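I finally baked the lemon loaf from the Altska community cookbook, and oh my goodness, it's good! Six slices went before it had even cooled (three of them mine). The crumb is soft, the top cracks open down the middle, and the whole kitchen smelled like lemon peel until bedtime.
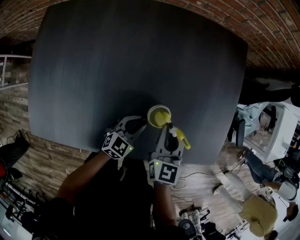 I used 300 grams of flour and rubbed the zest into the sugar with my fingers first, which I'm now going to do with every citrus cake I make. My oven runs hot, so I gave it 13 minutes less than the book says. Next up is the poppy seed version, and I already have the seeds in the cupboard!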